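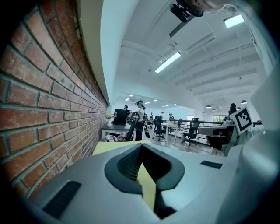

*Attachment 1. Wide view from the gripper, brick-wall side. Marker card at right, partly behind the white housing.*

**Ticket:** Start-of-session marker check fails on brick-wall side
**Site:** Divotbridge, open office
**Equipment:** Stilura hand-held gripper
**Priority:** Medium
**Status:** Closed, one follow-up open

## Reported problem

The intake check is rejecting episodes with the message `MARKER_PARTIAL`. The December batch has 2,000 episodes and 1,035 of them failed. All of the failures come from the brick-wall side. Episodes recorded in the Srivastava room with the same gripper passed.

Operators say the card was standing up and facing them when they started. They want to know if the card needs to be reprinted.

## Expected

Site rules, section on markers: the whole black square and a clear white margin on all sides must be visible from the gripper for the first 5 seconds of every session. Nothing may cross the card during that time, and that includes parts of the gripper itself.

## Log

**09:10** Opened a sample of rejected episodes. The detector finds a marker in most of them and then drops it. Three sides of the square are traced and the fourth is missing or jumps around. That doesn't look like a lighting fault.

**09:35** Looked at attachment 1. The card is on the right and the curved white housing overlaps it. White housing against a white card is hard for the detector to separate. The lens also bends everything near the edges, as the brickwork shows. A card out there is a poor target even when nothing crosses it.

**09:50** Checked the card. No creases, no fading, size matches the template. Reprint not needed. Put it back in the same spot and got the same error.

**10:15** Moved the card toward the middle of the view and farther forward, well clear of the housing. The check passed on the first try. Moved it back to the right and it failed again. Repeated both positions with the same result.

**10:40** Tried keeping the card at the right and turning the gripper to face it. This passes too, but the operator then has to swing back to the work and some start moving before the hold is over. Not recommending it as the standard method.

**11:05** Ruled out the ceiling lights. With the panels on, the check passes with the card in the new position. With them off and only window light, it still passes, though the preview is noisy. Exposure was left on auto both times.

**11:30** Asked how the card ended up at the right. The setup sheet says "place marker card beside the gripper." That wording was written for the older housing, which is lower on that side. People were following the sheet.

**13:20** Compared with the Srivastava room. The table there is against the wall and there is no space at the right, so operators put the card in front. That explains why that room has no failures.

## Second issue found

The brick-wall side looks into the open office. Attachment 1 has other people in it, including someone in a cyan head-mounted device near the desk by the wall and a person at a white workstation on the right. The bystander rule says that anyone in view of a recording must have been told before it starts, and that screens, badges and papers should be kept out of view where possible. The rule applies to setup footage as well as to the task itself. Several operators thought it started only after the marker hold.

This doesn't cause the marker error. It is logged here because the same setup sheet needs to be changed.

## Cause

Outdated placement instruction. The card was placed where the current housing can cover part of it.

## Fix

1. Stand the card in front of the gripper, near the middle of the view.
2. Open the preview. Check that all four corners of the black square and the white margin are showing.
3. Look at the right edge of the preview. If the housing touches the card, move the card.
4. Tell people in view that recording is starting. Wait if someone is passing through.
5. Start recording and hold still for 5 seconds.
6. Take the card away before starting the task, unless the task sheet says to leave it.

If step 2 fails twice, stop and add a note to the ticket queue. Don't record and hope intake will accept it.

## Verification

Ran 300 episodes on the brick-wall side using the new steps. No `MARKER_PARTIAL` errors. Gripper width and pose tracks were read normally by intake.

## What to do with the rejected episodes

- Do not edit the start time to get past the check. The hold is part of the record.
- If the card is fully visible later in the same episode, send it for manual review with the tag `late-marker`.
- If it never is, leave the episode as rejected and record the task again.
- Keep the originals until the review is done.

## Documents changed

Setup sheet, step 3: "beside the gripper" replaced with "in front of the gripper, near the middle of the view, clear of the housing." The bystander line was moved up so it comes before the hold. Old printed copies on the brick-wall side have been removed.

## Follow-up

Stilura has been asked if the preview can show a warning when the marker is partly covered. Waiting for a reply. Linked ticket stays open for that item only.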